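Harkitz Community Kitchen: progress report to the Drestel Fund
Spring update
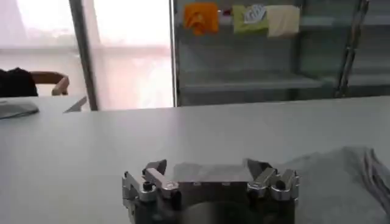
The white tabletop, April.

What a couple of months it has been! Your grant of £4000 reached us just as the old cooker gave up, so the timing could not have been better. We have since bought two secondhand ovens, had the gas checked and signed off, and started the Saturday lunches again.

The lunches are going really well. We cooked for 50 people last week (our best yet, and the lentil soup ran out before the bread did). Several families from the Tahiri estate have become regulars, and a few of them have asked to help with the chopping, so we are running a short food hygiene course for anyone who wants it.

Varnari Bakery still gives us its unsold loaves on Friday evenings. We would love to do more with them, and bread pudding has been a big hit with the children.

One thing is behind: the extractor fan. The first quote came in higher than we had planned for and we are waiting on another. Until then we keep the back door open and frying off the menu.

Next up are the evening cookery classes, which already have a waiting list. Do come and eat with us!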